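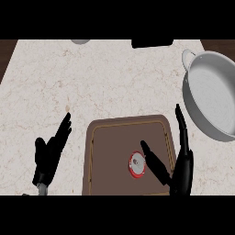

Pale marble counter with a brown cutting board

Countertops & Kitchens > Stone or not? (page 2)

potberg_baker
Hello all, and thank you for the kind welcome on page 1! We're redoing the kitchen in July and I have my heart set on marble, something creamy with soft tan veins like the one up top. My sister-in-law thinks I've lost my mind. I bake most mornings, the kids squeeze lemons on everything, and there is always a cup of coffee sitting somewhere it shouldn't be. Am I going to regret this?

Vumwood
Oh, do it! We've had ours for 4 years and I love it more now than when it went in. Yes, it has dull spots where somebody left half a lime (me, on my birthday). You stop seeing them, and rolling out pie dough on cool stone is such a pleasure.

lagman40
I'll have to be the grump, Vumwood, sorry. Ours etched in the first week and it bothered me every single day. I paid 251 dollars to have one section honed again and had new rings on it by the weekend. If marks bug you, get quartz and sleep at night.

Vumwood
Fair enough, but was yours polished? Honed hides so much more.

lagman40
Polished, and okay, I'll give you that one. Still wouldn't do it again.
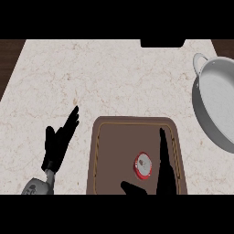 Re: Sealing and boards

Mokis
Seal it, sure, but please remember sealer helps with stains and does nothing for lemon juice. I keep 2 big boards out all the time and everything messy happens there. Ask the yard for a scrap, potberg, and be mean to it for a month.

potberg_baker
A scrap! What a good idea. I'm calling them in the morning, and I'm bringing the lemons.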